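Bench rules for the tower cells, second edition

The second edition of the bench rules for the tower cells takes effect in March. It replaces the four-page sheet taped inside the cabinet door at Zotivham and the shorter one used in the Sales building. Both sheets should come down. The two sites had drifted apart on small matters, and people who move between them were getting told different things about the same job.

The rules cover any Varkness cell where an arm works on an open desktop computer: taking out or putting back drives, memory modules, heatsinks, processors and small boards. They don't cover the laptop cell, which has its own sheet, or anything on wheels.

Otis Kapoor wrote the first draft after reading through the stop log for both sites. The log has 447 entries. Most are ordinary, such as a part not found or a grip lost, and the operator cleared them and carried on. He pulled out 28 where a person had put a hand into the work area without first stopping the arm the proper way. None of those led to an injury. They were the main reason for a new edition, and most of the changes below come from them.

Before the run

The computer must be unplugged from the wall and the power button held down before the side panel comes off. This is in the old sheet too. What's new is that the person who unplugs it also signs the job card, and the cell isn't started on an unsigned card, even when the machine has plainly been sitting on a shelf for a month.

Power supplies are never opened. If the job calls for a supply to come out, it comes out whole, by hand, at a separate bench.

Lay the tower flat with the open side up and check that it doesn't rock. If it does, shim it or choose another spot on the table. Pushing on the case by hand while the arm is working is not an accepted way of steadying it, and we did find that written down as a tip in one of the local notes.

Loose cables inside the case are the most common cause of a missed pick. Tuck them or tie them back so they leave a straight path down to each part on the job card. The cables don't have to look nice. They have to stay where they were put when the arm comes near them, so give each bundle a light tug before you leave it. Ties come off again at the end of the job and are listed on the card with the parts.

The parts tray

Every part that leaves the computer goes to its own place in the tray, and every part going back in starts from that place. The tray gets fixed to the table before the tower is laid down, always on the same side as shown on the cell drawing. Gridex, the program we use for tray layouts, will let you save a new layout under an old name. Please don't. If a slot moves, the layout gets a new name and the arm gets re-taught to it, at low speed, with someone watching each stop.
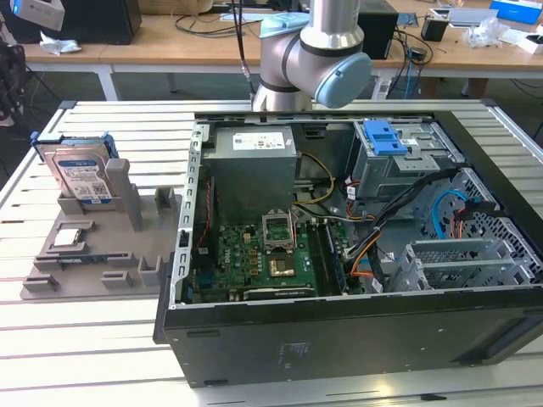
Tower on its side with the parts tray to the left. The hard drive is standing at the back of the tray.

Drives stand upright in the tray. Memory modules lie lengthwise in the long slot. If the job includes a drive caddy, the card must say whether the drive travels with the caddy on or off, as the grip width is different. This one line on the card would have prevented nine of the plain "grip lost" entries at Zotivham.

Don't use free slots in the tray for screws, ties or tools. Screws go in the magnetic dish, and the dish lives outside the reach of the arm. A tray slot that is meant to be empty should be empty.

If you find a part in the wrong slot, stop the cell and correct it by hand. Then run the tray check again from the start. The old sheet let you skip to the slot you had fixed, and that is no longer allowed.

Speed

Teaching and first runs are done at 20 percent of the programmed speed. A first run means the first run on that case model, on that tray layout, or after any change to the gripper fingers. It also means the first run after the table has been moved, even if it has been moved back. The speed can be raised once three complete runs have gone through with no stops, and the person who raises it writes their initials next to the change.

Speed while carrying a part is set separately from speed while the gripper is empty. Several people asked why the carrying speed is so much lower when a drive doesn't weigh much. The arm could hold on to it at a higher speed. The limit is there for the person at the table, who needs time to see where a hard-edged object is going and step back from it.

Lift straight up until the part is clear of the case walls, then move sideways. This applies to everything on the card, including thin modules that could in theory be slid out at an angle. Programs that cut the corner should be corrected by the end of the month.

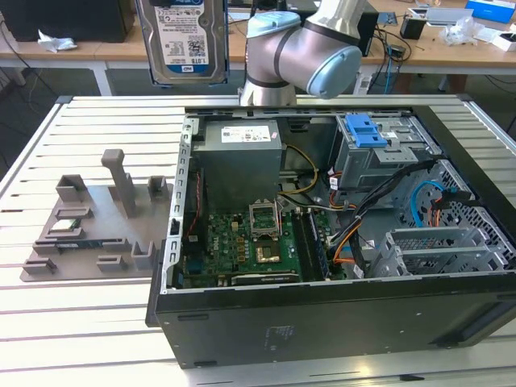 A 1.0TB drive held up near the arm, over an open tower with the processor socket empty.

Hands in the work area

There is now one way to enter the work area, and it is the same at both sites. Press the stop on the pendant. Wait for the arm to come to rest. Take the pendant with you. Then reach in.

A paused program doesn't count as a stop. In 19 of the entries Otis looked at, the arm was paused and the operator knew it was paused. The trouble is that a pause can be ended by somebody else at the screen, or by a program step that was only waiting for a sensor. From where you stand, an arm that is waiting and an arm that is stopped look the same.

If the arm stops while holding a part, leave the part alone until the gripper has been opened on purpose from the pendant, with your other hand or a foam pad under it. Never pull a part out of closed fingers. Never open the gripper over the tower unless the part is already seated or resting on something, because a drive dropped onto a board will ruin both.

After any stop with a part in the gripper, wait 60 seconds before restarting and use the time to look over the tray, the case and the table. Caroline Kaijage, who looks after safety training for both sites, asked for a fixed time to be written in. "People said they were checking, and then I watched them check, and it took about as long as a sneeze," she told us. The screen will show a countdown once the next update is in. Until then, use the wall clock.

Open sockets and bare boards

Any job that touches the processor has two extra rules. The socket's retention frame must be fully open before the arm moves toward it, and somebody has to confirm that by eye and tick it on the card. And a job may not be left overnight with the socket open. If the shift ends first, close the frame or fit a dust cover, and note it so that the morning crew doesn't send the arm down onto it.

The contacts in a socket are not to be touched, wiped or blown on. If something has fallen in, tag the computer and pass it to the repair bench.

Wrist straps are worn whenever the side panel is off, which includes the time spent tucking cables. The strap clips to the table point and not to the computer case. Straps are tested at the start of each shift. The test sheet hangs by the tester, and a strap that fails goes in the bin straight away instead of back on the hook.

What to write down

Write down every stop, including the dull ones. The log form has been cut to five boxes: time, program name, tray layout, what the arm was holding, and what you did next. The last box is the one that matters most to us and it was blank in a good share of the old entries. "Cleared" doesn't say enough. "Stopped on pendant, opened gripper over pad, put module back in slot, reran tray check" is what we're after, and it fits in the box if you write small.

Nobody's name goes on the form. The job card has the names, and the two are only put together if there has been an injury.

Questions that came up in the trial

Can two people work at one cell? Yes, but only one holds the pendant, and only that person may reach in. If the other one needs to, hand over the pendant and say so out loud.

Does a camera view count as watching the first run? No. You have to be at the cell with the pendant in your hand.

What about visitors? They stand behind the floor line whether the arm is moving or not, and the operator can ask them to leave without giving a reason.

Do I have to redo my training? Everyone signed off under the first edition does a short session at the cell with Caroline, with no classroom part. New starters do the full course as before. Sessions at Zotivham run at 8 a.m. and 2 p.m. and the sign-up list is on the board by the stores window. The Sales building will get its times once the second table has been bolted down.

Printed copies are in the stores. Corrections and complaints about the wording go to Otis, and he would like the page number with them.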